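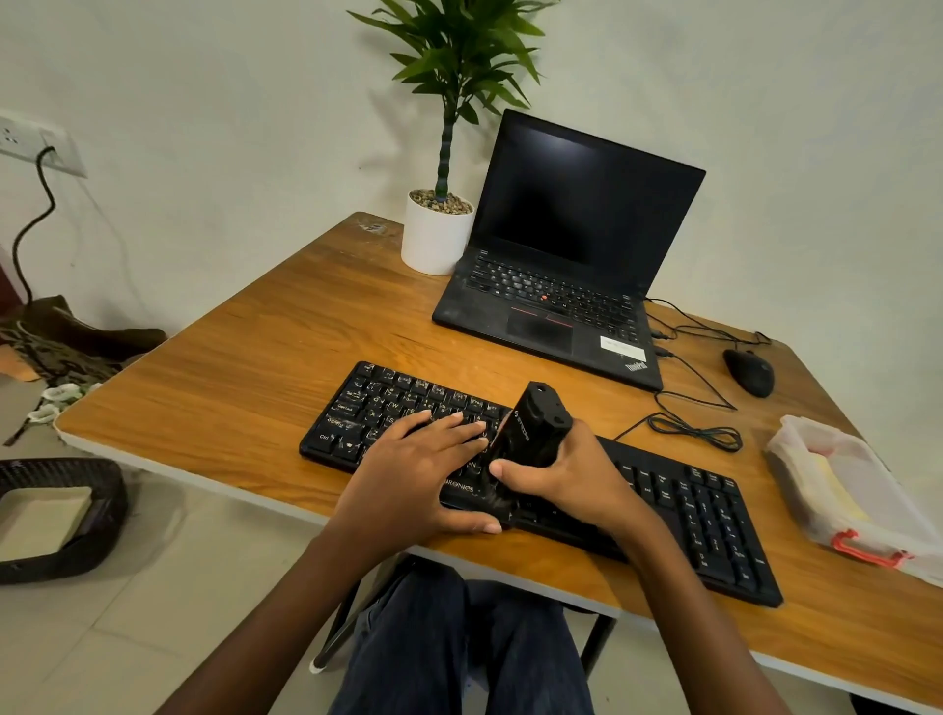 Call for Participants: Keyboard Cleaning by Hand, Dekar Tabletop Arm

The Hamcombe Shared Workshop invites applications from adults who are willing to clean ordinary desk equipment at home for the Dekar project. Dekar is a small two-armed robot under construction by members of the workshop. Its first assigned task is the cleaning of a full-size computer keyboard with a hand brush and a cloth. The arms have been assembled and wired. The members now require recordings of people doing the same work at their own desks.

The project is seeking 30 participants. No technical background is required, and applicants need not be members of the workshop.

What participants will do

Each participant will complete four sessions of 50 minutes. In every session the participant sits at a desk and cleans a wired keyboard, holding it steady with one hand and working the brush between the keys with the other. The keys are then wiped with a dry cloth. A head-worn camera, supplied by the workshop, records the hands throughout.
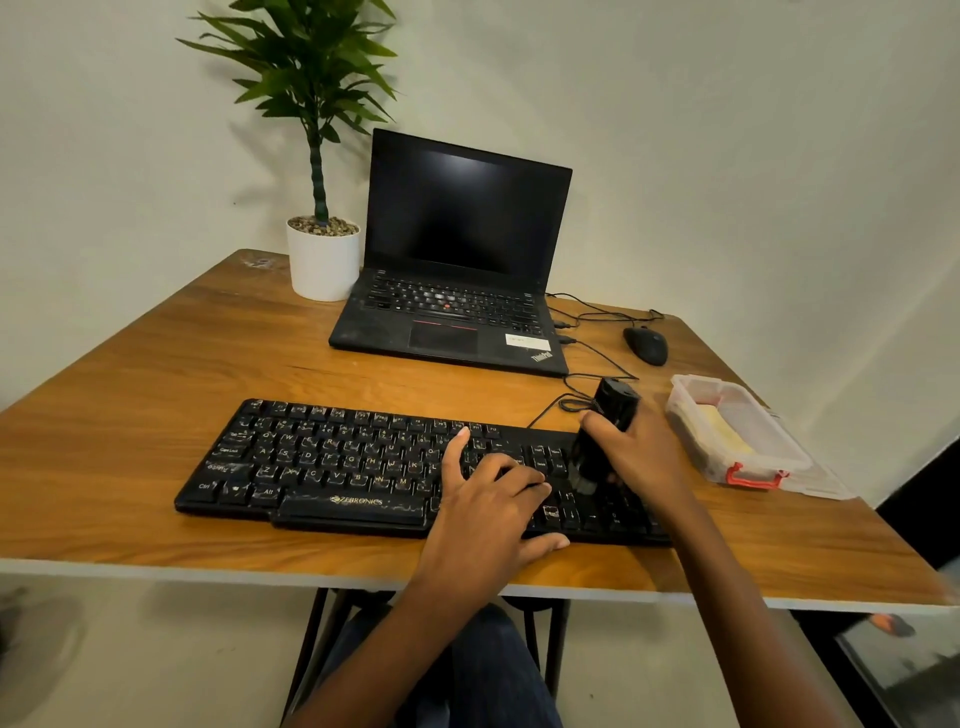

Participants are asked to work at their usual pace and to leave the desk as it normally stands. A laptop, a mouse, cables or a plant may remain in place. The arms will be expected to operate on furnished desks, and a cleared surface is of limited use to the build. Laptops should be switched off before a session begins. Papers showing names, addresses or account numbers must be put away.

Who may apply

Applicants must be 18 or older and must have full use of both hands for light work. They must also have a desk or table with room for a full-size keyboard. Left-handed applicants are especially encouraged to apply, as few of the existing recordings show the brush held in the left hand.

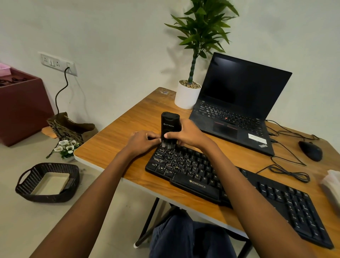
Particular attention is given to the corner keys, where the bristles must reach the gaps without catching on the edges of the keycaps. Participants should spend as long on these keys as they would if no recording were being made. Pauses and repeated strokes are acceptable, and no session will be rejected on account of them.

Payment and recordings

Participants who complete all four sessions will receive $124. Those who withdraw early will be paid for each session completed. Recordings are stored on the workshop's own drive and are used only for the Dekar build. A participant may request deletion at any time before the end of September.
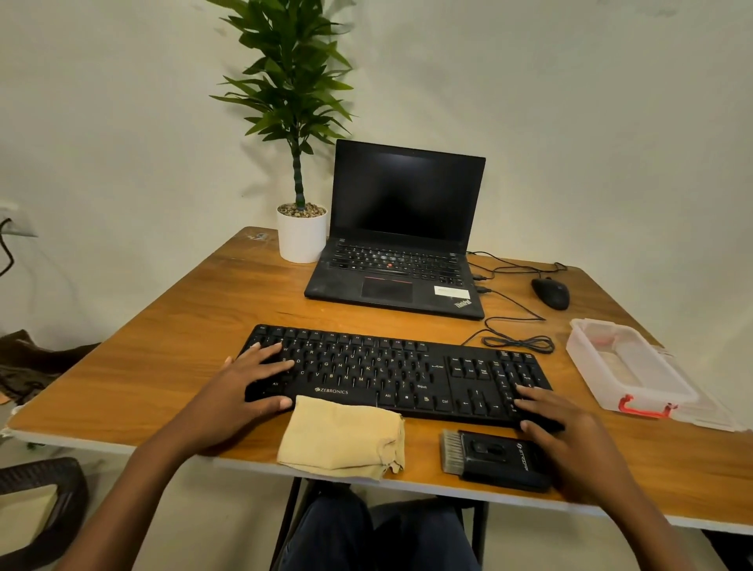
R. Mihăilă
Participant Coordinator, Dekar Project, Hamcombe Shared Workshop

How to apply

Application forms are available at the front desk of the workshop, 182 Havby Road, Hamcombe, and should be returned there in a sealed envelope marked "Dekar." The closing date is December 12, 2025. Selected applicants will be asked to attend a short fitting, at which the camera strap is adjusted and the consent form is signed. All equipment must be returned after the fourth session.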